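# Teaching by Hand

The gripper weighs a little under a bag of sugar and has no motor in it. An operator squeezes a trigger, two padded fingers close, and a camera mounted behind them records what they do. No arm is attached. The arm comes later, when the recordings have been turned into a policy and somebody wants to know whether it works.

Snežana Vidmar has run the demonstration bench at Grarkau since May, and most of her day goes to cloth. Rigid parts were finished first. A block has a pose, which can be written down as a position and an orientation, and a planner can deal with it. A striped cloth dropped on a tray has no such thing. It folds under itself, hides its own corners and presents a different outline every time.

"You can't tell the operator where to grab," Vidmar says. "You tell them what the end state is and let them look for it."

Grarkau started with remote control. The operator sat at a desk, wore a headset and drove the arm through a pair of leader handles built by Kadrić. The motions were clean and the joint angles came for free, but the pace was poor. A fold that takes a person three seconds by hand took 11 through the handles, most of it spent hovering. The operators could not feel contact, so they approached slowly, stopped short, and approached again. Policies trained on that data learned to hover too.

The hand-held tool fixed the pace and brought its own problems. Position now has to be recovered from the video and an inertial sensor, and tracking fails when the wrist turns quickly or the lens sees nothing but bare tabletop. People also reach in ways the arm cannot. Bastanov, the software package that converts each recording to arm motion, rejects any path that leaves the reachable volume or exceeds a joint speed limit. In the first week it rejected over 10 percent of what came in. Vidmar had the operators stand at a fixed spot and keep their elbows low, and the figure dropped.

The finger pads are treated as consumables. They have to match between the tool and the arm, down to the thickness, or the policy closes too early or too late. Worn pads are a harder case. An edge that has gone rough catches fabric that a new edge would slide past, and the policy comes to depend on the catch. The lab now logs pad changes along with the recordings.

The current set, which the team calls Mivov, holds 201 demonstrations on striped cloth. Vidmar keeps the failed grasps when the operator recovers from them, and discards the ones where the operator gives up. She also asks for variation in the approach: fingers wide, fingers narrow, from the left, from straight above. Left alone, people settle into a single habit by the tenth attempt, and the arm inherits it.
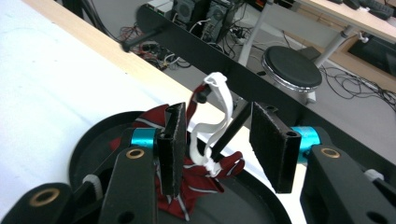
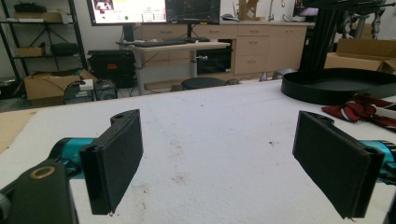 *Both views are from the gripper's own camera, with the red cloth and the round black tray on the bench.*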